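작업 노트, 7월, 화요일 오전

메뉴 막대 달력 앱 Akeo, 날짜 선택 창 문제 계속

어제 Noelia Alcaraz가 보낸 메일부터 적는다. 스페인어 환경에서 메뉴 막대의 글자가 너무 길어서 옆에 있는 다른 아이콘이 사라진다고 한다. 첨부한 설정 파일을 내 컴퓨터에 넣고 같은 현상을 바로 보았다. 요일을 줄이지 않고 전부 쓰면 "miércoles"가 들어가고, 그 뒤에 시간까지 붙는다. 한국어에서는 "수"나 "수요일"로 끝나니까 나는 이 문제를 한 번도 생각하지 않았다.

처음에는 글자 수로 제한을 걸었다. 23자를 넘으면 요일을 줄인 형태로 바꾼다. 그런데 글자 수와 실제 폭은 같지 않다. 한글 열 글자는 라틴 글자 열 글자보다 훨씬 넓다. 그래서 점심 전에 이 코드를 지우고, 문자열을 그린 폭을 먼저 재는 방법으로 바꾸었다. 폭을 재는 함수는 매초 부르면 안 된다. 문자열의 형식이 바뀔 때만 부르고 결과를 저장한다.

남은 질문: 사용자가 초를 표시하도록 설정하면 숫자 폭이 계속 달라진다. 1은 좁고 0은 넓다. 고정폭 숫자 옵션을 켜면 해결되지만, 글꼴에 따라 모양이 조금 어색하다. Mattes Stüber는 초를 켠 사람만 고정폭으로 하자는 의견이다. 나도 찬성한다. 다음 빌드에 넣는다.

번역 파일 정리

번역은 지금까지 각자 메일로 보냈고 내가 손으로 합쳤다. 이 방법은 이제 힘들다. Samran Onsri가 태국어 번역을 새로 보냈는데, 내가 지난주에 문장 키 이름을 바꾼 것을 몰라서 옛날 키로 작업했다. 잘못은 나에게 있다. 변경 내용을 알리지 않았다. 키를 맞추는 스크립트를 짧게 만들어서 돌렸고, 맞지 않는 키 네 개는 손으로 옮겼다.

태국어에는 또 하나 있다. 연도를 불기로 표시해야 하는 사용자가 있다. 시스템 설정의 달력을 따르면 자동으로 되어야 하는데, 우리 날짜 선택 창은 그레고리력을 코드 안에 직접 적어 놓았다. 이 부분은 Krum Georgiev가 처음 만들었고, 그때는 이유가 있었다고 한다(주 번호 계산이 다른 달력에서 틀리게 나왔다). 지금도 틀린지 확인해야 한다. Krum에게 옛 테스트 자료를 부탁했다.

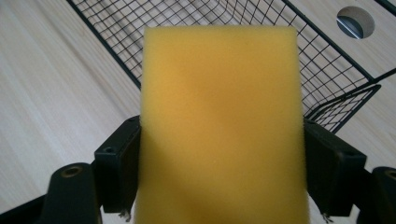 그리퍼 두 손가락 사이의 노란 스펀지.

날짜 범위 테스트, 오후

선택 창에서 뒤로 얼마나 갈 수 있는지 시험했다. 1948년 여름의 서울 시간대를 넣으면 한 시간 차이가 난다. 서머타임 때문이고, 시스템의 시간대 자료가 맞다. 우리 코드가 하루를 86400초로 계산하는 곳이 아직 남아 있었다. 찾아서 고쳤다. 날짜를 더할 때는 반드시 달력 함수를 쓸 것. 이 말을 전에도 노트에 썼던 것 같은데 또 쓴다.

1924년 2월도 열어 보았다. 윤년이라 29일까지 나오고 문제 없다. 그 전 연도로 계속 누르면 창이 조금씩 느려진다. 이전 달의 뷰를 버리지 않고 계속 쌓아 두는 것 같다. 메모리 그래프를 보면 계단처럼 올라간다. 아직 원인을 정확히 모르니까 내일 다시 본다. 급한 것은 아니다. 그렇게 먼 과거까지 누르는 사용자는 많지 않을 것이다.

시간을 말로 표시하는 기능은 이번 버전에서 뺀다. 한국어로 "세 시 반"은 쉽지만 "세 시 25분"처럼 고유어와 한자어 숫자가 섞인다. 시는 고유어, 분은 한자어로 읽는다는 규칙을 다른 개발자에게 설명하는 데 30분이 걸렸다. 설명을 듣고 Mattes Kasten이 규칙표를 언어마다 따로 두는 구조를 제안했다. 좋은 생각이지만 작업이 크다. 별도의 가지로 옮겨 두었고 이름은 Hestden이다. 이름에 뜻은 없다.

설정 창

환경 설정의 탭 순서를 바꾸었다. 일반, 모양, 언어, 업데이트 순서다. 전에는 업데이트가 두 번째에 있어서 찾기가 이상했다. 키보드로 탭을 이동할 때 초점이 가끔 첫 번째 버튼으로 돌아가는 버그가 있다. 재현 방법은 다음과 같다.

설정 창을 연다. 언어 탭으로 간다. 언어를 태국어로 바꾸고 창을 닫지 않은 채 메뉴 막대를 한 번 누른다. 다시 설정 창으로 돌아오면 초점이 일반 탭에 있다. 다른 언어로 바꿀 때도 같은지는 스페인어로만 확인했고, 같았다.

어두운 모드에서 오늘 날짜의 동그라미가 잘 안 보인다는 의견도 있어서 대비를 조금 올렸다. 색은 시스템 강조 색을 그대로 쓰고 투명도만 바꾸었다. 회색 강조 색을 고른 사용자에게는 아직 약하다. 테두리를 하나 그릴지 생각 중이다.

할 일
- 폭 측정 결과를 저장하는 코드, 글꼴이 바뀔 때 지우는 것을 잊지 말 것
- 초 표시일 때만 고정폭 숫자 (Stüber와 합의함)
- 주 번호 계산, 불기 달력으로 다시 시험. Krum의 자료를 기다림
- 번역자 모두에게 키 변경 목록을 보낼 것, 이번에는 빌드 전에
- 선택 창 메모리 문제, 뷰가 어디에 남는지 볼 것
- Noelia에게 시험용 빌드를 보내고 아이콘이 다시 나오는지 물어볼 것

오후 6시 20분. 빌드는 통과했고 경고가 두 개 남았다. 둘 다 오래된 날짜 형식 함수에 대한 것이고, Krum의 코드를 고칠 때 같이 없앤다.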